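Storage cabinets: frequently asked questions

These answers cover the low two-door cabinets supplied by Zedow for offices, meeting rooms and shared study areas. They apply to the standard model with one internal shelf. Questions about the tall units and the drawer pedestals are answered on separate pages. The page is maintained by Hala Hamdan, with technical answers checked by Silviu Rusu.

Choosing and placing

What is the cabinet made of?

The panels are wood board with an oak veneer. The visible edges carry a straight banding, which can look slightly lighter than the face of the panel. This is normal. Veneer and edging take light differently, and the difference is more noticeable near a window.

Can it stand on carpet?

Yes. On short pile the cabinet can be placed directly on the floor. On deep pile the base may settle unevenly over the first few weeks, and the doors will then go out of line. Check the level again after a month and pack the low corner if required.

How much space do the doors need?

Each door needs a clear arc equal to its own width. Do not place a chair or a bin inside that arc. A door that is repeatedly stopped by an obstacle puts its full leverage on the hinge screws, and these will eventually pull out of the board.

Does the cabinet have to be fixed to the wall?

The low model does not need fixing in ordinary office use. It must be fixed if a second unit is stacked on it, or if it stands in a room used by young children. The bracket set is ordered under the name Fament and includes screws for solid walls only. For plasterboard, use a fixing suited to the board.

Loading

How much can I put on the shelf?

Heavy items belong on the floor of the cabinet. The shelf is intended for folders, pads, books and small equipment. If it has started to bow, take everything off, turn it over and reload it with less. A shelf that bows again straight away should be replaced.

Can the shelf be moved up or down?

Yes. It rests on four pegs. Empty the shelf first, lift it at the front and draw it towards you. Move all four pegs to the same row of holes before putting it back. Push each peg in fully by hand. A peg that will not go in has dust or a splinter behind it and should not be hammered.

What is the best way to store flat items?

Flat items such as pads and hardcover books should lie fully on the shelf, with their edges behind the line of the door. Anything that projects beyond the shelf will be struck when the door closes. Keep piles low enough to lift out in one go. Single sheets of paper should go in a folder or tray, as they slide to the back or drop to the lower level and are then overlooked.

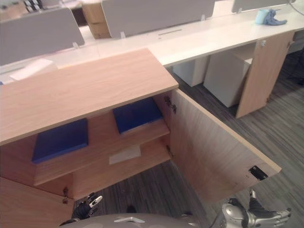

It also helps to give each level one purpose. In a shared room, a common arrangement is to keep items in daily use on the shelf and spare stock underneath. A label on the inner face of the door is easier to maintain than one on the shelf edge, where it is rubbed off by things being pulled out. Use paper labels with a removable adhesive – permanent labels lift the veneer when they are peeled away.

Can I use the top as a work surface?

The top will take a printer, a tray or a pile of documents. It should not be sat on or stood on. Do not use it as a cutting surface without a mat. Equipment with small rubber feet can leave marks in the finish, and a thin sheet of felt or card underneath prevents this.

Doors, hinges and catches

One door sits lower than the other. How is this corrected?

The doors hang on concealed hinges, which are adjusted with a cross-head screwdriver. Open the door and find the two screws on the arm of each hinge. The front screw moves the door sideways. The rear screw secures the arm to its mounting plate and allows a small movement in or out. For height, loosen the screws of the mounting plates slightly, lift the door to the correct position and tighten them again. Support the door throughout – it is heavier than it looks.

Make one change at a time, a quarter turn at most, and close the door to check the gap. Adjusting both hinges at once usually makes the fault harder to trace.

The door will not stay shut.

Check first that nothing inside is pressing against it. Next, look at the catch plate near the outer corner of the door and confirm that it is clean and firmly fixed. If it is loose, tighten its screws by hand. If it is firm but does not meet the part on the cabinet body, the door has dropped and the hinges need adjusting as described in the previous answer.

Replacement catches are sold under the Prerkico name in packs of 2. Earlier catches had a different hole spacing, so measure between the screw centres before ordering.

A hinge screw turns but does not tighten.

The hole in the board has worn. Remove the screw, fill the hole with wood glue and a sliver of softwood, and leave it overnight with the door off or propped. Refit the screw the following day. A longer screw is not recommended, as it may come through the outer face.

Do the hinges need oil?

No. Oil collects dust and can stain the veneer. Wipe the metal with a dry cloth. A hinge that squeaks after cleaning is normally out of line with its partner.

Cleaning and care

How should the veneer be cleaned?

Use a soft cloth, damp but well wrung out, and follow the grain. Dry the surface at once. Avoid cream cleaners, solvents and anything containing bleach. Ink marks can sometimes be reduced with a little washing-up liquid on the cloth, but ink that has passed through the finish is permanent.

The edge banding is coming away. Can it be refixed?

Usually, if it has not torn. Cover the strip with a cotton cloth and press it with a warm iron for a few seconds, then hold it flat with a block until it cools. Where a length is missing, matching banding is available from Majumder in rolls.

How often should the cabinet be cleared out?

Twice a year is enough for most rooms. Empty both levels, wipe the shelf and the floor of the cabinet, and check the pegs and hinge screws before reloading. January is a convenient time for one of the two, as old paperwork is often sorted then.

Can I order a single door or shelf?

Both are available separately. State the width of the cabinet, the finish, and whether the door is left or right as seen from the front. Doors are supplied without hinges unless these are requested.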